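List index | Thread | Date | Previous | Next

Multutbridge textile-care list
2018-04-02
Subject: Re: dye loss on black cotton, cold cycle

> We ran the Pitier detergent at the dose on the label and the
> rinse water was still gray after 46 washes. Is the water
> hardness to blame, or the dye?

Most likely the dye. Black cotton is usually colored with either reactive or sulfur dyes. Sulfur black fades slowly for the life of the cloth, and a gray rinse late in the series fits that. Reactive black should run clear much earlier if it was soaped off properly at the mill.

Hardness matters less, but check it. Hard water ties up part of the detergent and leaves a pale film that is easy to mistake for fading. A short soak in weak citric acid will remove film and will not bring back lost dye.
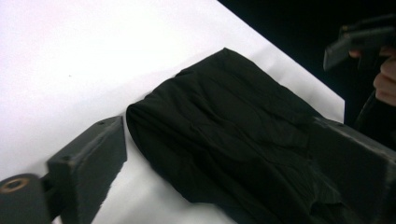
For the rub test, use dry and damp white cotton on separate areas, with the same number of strokes each time. Keep an unwashed piece from the same bolt as the reference. Our Rulen drum logs 3,666 cycles to date and the paddles are worn, so I would not compare its abrasion results with those from the Hollis unit – use one machine for the whole series.

I can send the test sheet in May.

Contact the list owner | Copyright Multutbridge | Back to top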